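SPEAKER NOTES: Clearing the Table
Evening talk at the Gaete community kitchen, January

Start slowly and let people find a chair. Thank Pilar Valdebenito for the invitation, and for the coffee, which she has been making since before any of us got here.

Opening: I want to spend our time tonight on something most of us walk past every day, the top of the table. When I began helping families set up their kitchens, I thought I'd be talking about cupboards. I had a whole speech about cupboards! But everything lands on the table first, the mail and the keys and the bag of onions, and so that's where I now begin, with a pale, plain surface and nothing resting on it.
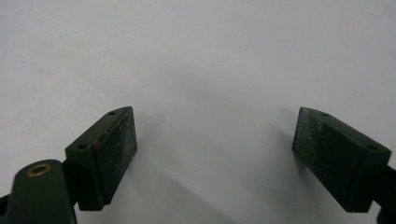 Notes, page 2

Pause and let them look for a moment. Mention the faint specks and smudges. A light surface shows you every one of them, and I've come to like that about it. Somebody will ask about dark tables (somebody always does), so say that a dark one needs just as much wiping and you simply find out later, usually when your sleeve does.

Tell the Constanza story here if there's time. Constanza Huenchumán cleared her table one evening down to the bare top, sat in front of it with a cup of tea, and called me to say she didn't know what to do with herself. We both laughed. By the end of the week she was rolling out dough on it, and she brought me a loaf, a very good one with seeds.

Next point, and take it gently, as people get protective: once the table is clear, put one thing back. Choose something you use and are glad to see, and set it off to the side so the middle stays open for working. A yellow bowl is my own favorite for this. It's cheerful on a gray morning, it's handy for lemons or eggs, and against a white top you can find it before you've found your glasses. 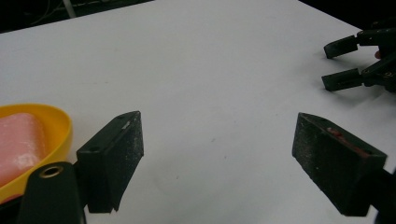 Part 2: Keeping it that way

Ask for a show of hands on who wipes the table before cooking and who wipes it after. Both are fine. I do it before, with a damp cloth and then a dry one, and I move the bowl every time instead of going around it.

Leave ten minutes for questions. Remind everyone that the sign-up sheet for the Ciltirura shelf workshop is by the door.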